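Re: [mobile-manip] Contact limits on doors, draft clause 4

Xuân Doãn wrote:
> Clause 4 says a trial is void if the gripper touches the door
> anywhere but the handle. Is that meant for simulated runs as well?
> Most of the Wovstead policies go for the edge of the panel.

It is meant for both, but the wording is too strict and I propose to change it. The Marwood text only bans contact above the force limit, and I see no reason for ours to differ. Suggested wording:

4.1 Contact with the edge of a door panel is allowed, provided the peak force stays under 100 N.
4.2 Each run log shall state which arm made first contact and whether the fingers were open or closed.
4.3 A run shall be scored from the full log. Single views may be attached but shall not be used to decide a pass.

4.3 matters more than it looks. In the Brasari set we have 103 door runs, and nearly 900 attached views with no note of gripper state. Two views from a simulated run are below, the first with the left gripper at the edge of the dark door, the second a close view of a gripper with its fingers open.
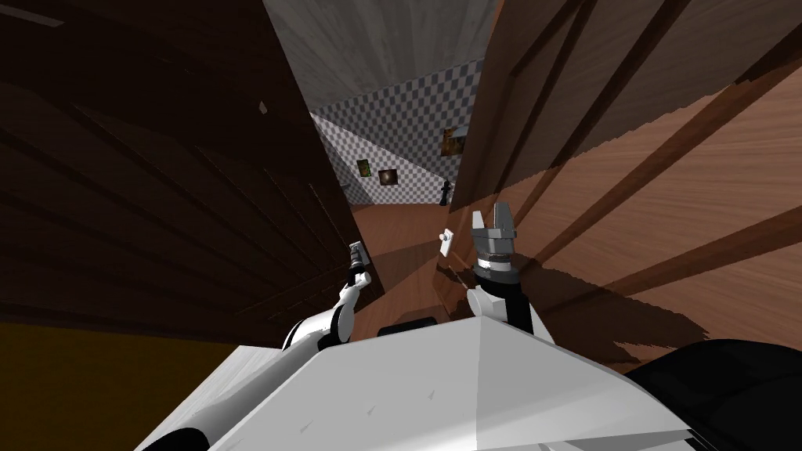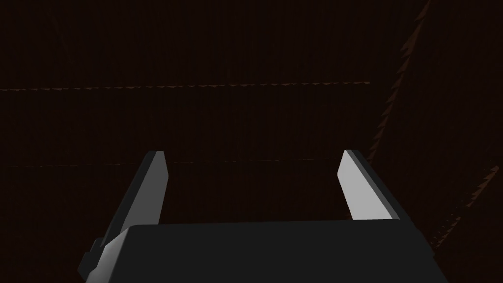
Leinonen replied that 4.1 should give the sampling rate as well, as a peak read at a low rate can miss a short knock altogether, and that simulated forces should be marked as such in the log and kept out of any table of measured ones.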